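# Liapis two-arm bench cell

The Liapis is a tabletop cell from Votside for small handling jobs that people now do by hand: picking up pouches, turning them, passing them on. It suits packing rooms where the same light item comes past all day and the staff are needed elsewhere. The base unit stores up to 200 taught motions.

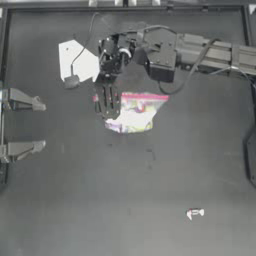
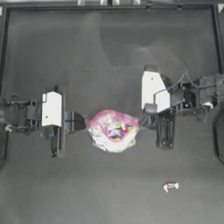
At the Tistport packing room, the cell changed the shift plan before it changed the output. Seven people used to rotate through bag handling, and they now split their time between checking seals, loading and looking after the cell. Ritu Semwal, the shift lead, moved the first two operators over in June. Bags with a zip closure are a fair test, as clear plastic creases and throws glare, and the team spent most of its training time on them. Operators teach a motion by guiding the arms, and no one has had to write code. Pay grades stayed the same, and the cell tender role was added to the regular rotation.

**Training:** 11 hours per operator, on site

**Software:** Isness, included for the first year

**Not suited to:** glass, liquids in open containers, heavy cartons

Replacement gripper fingers are ordered separately. Ask for the Isness setup sheet before delivery so the bench height can be checked.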